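Pinnie (sportswear)

A pinnie, also spelled pinny and known in many places as a bib or a training vest, is a light sleeveless top pulled on over a player's own clothing to show which side they are on. The word is a fond shortening of pinafore, and anyone who went through school in Australia will likely remember the scramble for a good one at the start of a sports lesson, and the slight disappointment of being handed the one with the stretched neck. Pinnies are worn in soccer, hockey, touch football, basketball and any number of playground games that have never had a proper name.

Origins of the garment

The pinafore was first an apron, pinned to the front of a dress to keep it clean, and it was in this form that it wandered into school gymnasiums. Girls' teams tied coloured cloth panels over their tunics, and the habit stuck long after the tunics had gone. Netball still keeps something of the old arrangement in its lettered bibs, which tell the umpire the player's position as well as her team.

Cotton was the usual cloth for many years. It was cheap and easy to sew at home, but it grew heavy in the rain and faded unevenly, so that a red set and an orange set could become hard to tell apart after a few seasons in the sun. Knitted polyester mesh took over gradually. It lets air through, dries quickly on a fence or a clothesline, and holds its colour a good deal better.

Colour

Bright, plain colours are favoured, and the main thing is that two sets can be told apart at a glance from the far end of the ground. Yellow, orange and blue are all common. Green is a less happy choice on grass, although plenty of clubs own a green set and go on using it quite cheerfully. Some players have trouble telling red from green, and coaches are often encouraged to pair a light colour with a dark one — a sensible habit whatever the sport.

The Omham district sets

In the Omham district, pinnies were for a long while sewn locally. Hortensia Maldonado, a dressmaker with a shop in Troncoso Street, made 320 of them for the district's junior clubs, working from a pattern with 2 side tapes and a deep hem that could be let down as the children grew. Her sets were shared between 6 clubs and went from one to the next in canvas sacks, with a good deal of friendly argument over who had kept the blue ones. Ulises Godoy, who coached at Plastden for many winters, later wrote a small booklet on the subject, Over the Jumper, which remains the fullest account of the Maldonado pattern and is a lovely thing to read with a cup of tea. He records that 40 of the originals were still in use when he finished it.

Care

Mesh pinnies are best washed in cool water and dried in the shade. Fabric softener is usually avoided, as it can leave a coating on the fibres. Hems and armholes wear out first, and a simple zigzag stitch will often see a vest through another winter or two. 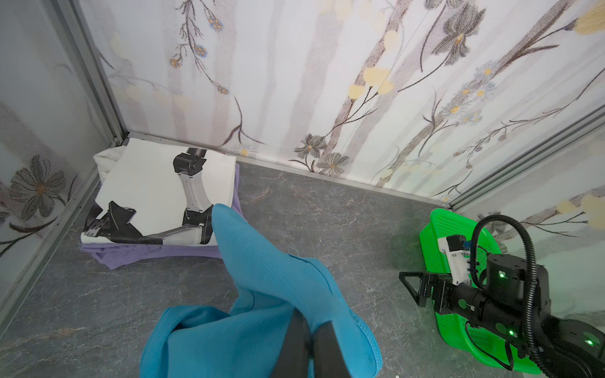

Folding is a matter of taste. Many clubs don't bother at all and simply stuff everything back into the bag, while others fold each vest in half lengthwise and then in thirds, keeping the colours together so that a full set can be handed out quickly at the next training session.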